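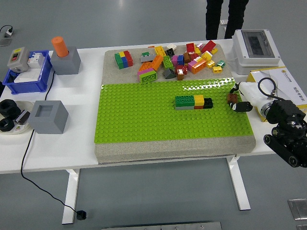 Wurnport Brick Table — gallery

Posted 15/08/2023 by Gearóid Ní Bhriain
Filed under: Building, Tables, Sorting
Viewed 3,881 times

Quick one, no time for a proper write-up. Table's set up, bricks are out, building's begun. More to come when I've been through the rest of the card. Captions are short becuase I'm typing this between other things.

The build
Big lime green baseplate on the grey speckled slab. Short row started right of centre — green, yellow, black along the top, grey and red-orange tucked in underneath. Small brown brick not down yet.

The pile
Everything loose lives on the bare bit of slab behind the baseplate. Pinks, oranges, blues, a dark grey sloped one. Some still pressed together in a cluster over on the left. Remo D'Amico wants them all pulled apart before anyone starts. I don't, I like finding a ready-made lump.

The blue bin
Left side of the table. Switch box with the red button, breaker unit, a white block. Not for building with, please leave them in there.

Notes on the table
White top, white metal legs. Baseplate takes up the lower two thirds of the slab, so there's a decent strip left over for the pile. Tried it the other way round in January with the pile in front and kept leaning on it. Sleeves everywhere. Back is better.

Shine on the studs along the top edge — sorry to anyone who likes a matt baseplate, I rather like it.

Wanted
Plain greys, any size. Also flat ones. Ladley had a mixed box for 20 quid but it went while I was dithering. If you've got spares drop me a line, happy to swap for reds, we have far to many reds back in the cupboard.

Using the picture
Fine for newsletters and so on, just put Wurnport Brick Table next to it. Bigger version if you ask.

Comments (4)

Candis: Love that green! Is the row going to be a wall or a train?

Gearóid: Wall. Probably. Remo says train.

Remo: Train.

Nwankwo: We've got a bag of greys in the loft, must be 200 in there, mostly small. Will bring it over next time, and can I have some reds for the little one please, she's doing a fire station and has run out half way up the tower.

Older galleries | Newer galleries | Back to tables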